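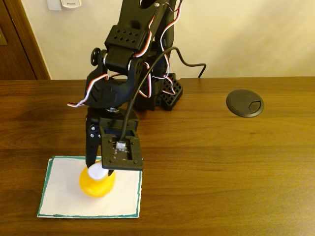 Khairul Liew wrote to ask us why his bean plants have small bumps on their roots. He pulled one out of the ground in September, when the beans were finished, and he was afraid it was ill. His grandmother told him to put the roots back in the soil at once, and she did not say why.

Your plant was healthy, Khairul, and your grandmother is a good gardener. The bumps are called nodules (say it like this: NOD-yools). They are small homes, and very tiny living things called bacteria live inside them.

What do the bacteria do?

All plants need nitrogen. They use it to make green leaves and strong stems. There is plenty of nitrogen in the air, more than any other gas, but plants cannot take it from there. It is like standing in front of a shop full of bread when the door is locked.

The bacteria in the nodules have the key. They take nitrogen from the air that is between the bits of soil, and they change it into a kind of food that the plant can use. The bean plant pays them back with sugar, which it makes in its leaves with the help of sunlight.

Which plants can do this?

Beans, peas, clover, lupins and vetch can all do it. They belong to one big family, the legumes. Some trees are in this family too. Carrots, lettuce and tomatoes are not, so you will not find these nodules on their roots.

What happens after the harvest?

When the bean plant dies, its roots rot slowly. The nitrogen which is still inside them goes into the soil, and next year another plant can eat it. Cabbages are very glad of it. At the Hladun garden we cut our old bean plants with scissors close to the ground and leave the roots where they are. The tops go on the compost heap.

Look for yourself

You need 6 bean seeds, two pots, some garden soil and a spoon.

Put three seeds in each pot, as deep as your finger goes to the first joint. Water them and stand the pots in a bright window. After 31 days, tip out one pot and wash the roots gently in a bowl. Look for bumps the size of a pinhead. Cut one open with your thumbnail. If it is pink inside, the bacteria are working. If it is white or green, it may be too young or too old - try the second pot two weeks later.

Sometimes there are no bumps. Bought compost in bags often has few of the right bacteria in it, and then it is better to use soil from a place where beans have grown before.

Wash your hands when you finish, and do not eat the seeds. Raw beans can give you a bad stomach ache.

Text: Yaryna Zakharchenko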